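July 28, 2019 — workshop notebook, book three of the comic

Started again with the inking of chapter two. I have changed the nib, because the old one was making a double line on the downstroke and I was blaming the paper for it. With the new nib the paper is fine. I write this down so that we don't order other paper for no reason.

State of the pages: the pencils for the Okoth chapter are complete, and the first 6 pages are inked. Lettering is not started. The script for the whole book is now 1287 lines of dialogue when I export it from the text file, and I believe this is too many. Book two felt slow in the middle and the reason was people standing and talking. My plan is to cut it to 1000 before any balloon is drawn. In April I already said this and then I added a new conversation at the well.

Notes on the balloons. The old dragon-keeper speaks with long sentences, and when I fit them into the small panels the letters become smaller than in the rest of the page. It is not allowed any more. If the text doesn't fit, the text is cut or the panel grows. Same lettering size from first page to last, also for whispering. For whispering we use the dotted outline, as in book one.

The map of Nulier. I compared the map inside the cover of book one with the path the two sisters walk in this one, and the river is on the wrong side when they come down from the pass. A reader of ten years will notice this sooner than we do. There are two ways to repair it: mirror the panels of the descent, or let them cross the river one time more. I prefer the crossing, as the mirrored panels make the younger sister left-handed, and her sword hand matters in the last chapter. The crossing needs half a page. I can take it from the market, where there are too many panels of fruit.

Names: Jistuta stays as the name of the mountain. For some weeks it was also the name of the inn, which was my mistake from an early draft, and in the inked pages it is still on the sign over the door. To correct with white paint, then redraw. The inn is called Clolico from now on. Please everybody check the script for the old name before lettering.

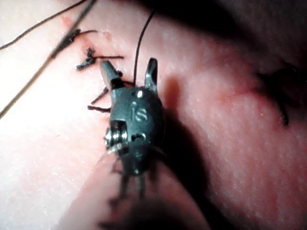
Color tests for the night pages: I tried three blues over the gray wash. The darkest is beautiful on my desk and becomes almost black in the print, and one cannot find the goat anymore. The middle blue is the one to use. I marked the tube with tape. Under the lantern I leave the paper white and put only a thin yellow at the border, very diluted — two layers already look like mustard.

Cover sketches: of the 6 that I made, two are worth continuing. The one with the sisters seen from behind has the better space for the title, but the faces are hidden, and for a third book I think one wants to see them. The other has the faces and no space. I will try to lower the horizon in the second one and see if the title can sit in the sky.

To do next:
Redraw inn sign.
Half page for the river crossing, pencils only.
Cut dialogue at the well, all of it if possible.
Scan the inked pages at the same setting as before (the setting is written inside the lid of the scanner).
Clean the good brush.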